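What Is a Spreadsheet Loop?

A spreadsheet is a big grid of boxes. Each box is called a cell. Cells that go across make a row, and cells that go down make a column.

Say your class has a list of 652 library books. The number of pages in each book is in column 2. You want to turn the cell yellow if the book has more than 100 pages. Doing that by hand would take all afternoon.

A loop is a set of steps the computer repeats. You write the steps once:

1. Look at the cell in this row.
2. If the number is more than 100, color the cell yellow.
3. Move down one row.
4. Stop after the last row.

The computer keeps a counter so it knows which row it is on. The counter starts at 1 and goes up by 1 each time.

If you forget step 4, the loop may never end. Programmers call this an infinite loop. Press the Escape key to try to stop it.
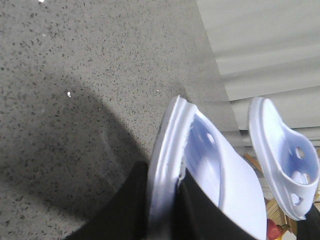

Try It on Paper

Draw a column of four boxes and write a number in each one. Put your finger on the top box and follow the steps.

Comments (2)

skitex: My daughter forgot step 4 and kept going onto the table.

Gavix: Can you do one about IF next?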